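Speaker notes - Budgeting for the dish-handling arm
Iestyn Yorath, Monday session, 2 p.m.

Slide 1. Who we are
Say hello, thank Edith Lozano for setting up the room. Grekside runs kitchens for care homes. We're planning to buy one arm for the plate return, at the Temer kitchen first. I handle the equipment budget. Edith handles the kitchen, so send her the hard questions about dishes.

Slide 2. What the quote covers
Sadach quoted the arm, the controller and one set of fingers. Mamani quoted the arm only. Put both on the same sheet before you compare them. Things we had to add ourselves:
- mounting plate and bolts
- spare fingers
- wrist camera cable (they wear out)
- two days of training for staff

Slide 3. The job we are paying for
Plates go upright into a rack, one per slot. Pause on the picture.

A blue plate and a green one are standing in the black rack, and a white one is on the counter to the right. The fingers are empty and close together. Ask the room how much space they would leave beside a rack like this one. Our first layout left too little, and we had to price a longer counter.

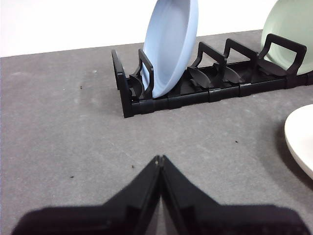
Slide 4. Small costs
Racks are cheap, so buy several of the same model. If the slots change, someone has to teach the positions again, and that is paid time. We put $124 in the plan for racks and $776 for spare fingers. Edith wanted more for fingers. She was probably right.

Slide 5. When to order
Order in May if you can. Our budget closes in summer and delivery is slow. Keep $400 back for the electrician - we forgot this in the first draft.

Questions. Leave ten minutes. If someone asks about cups, we have no price for cups yet.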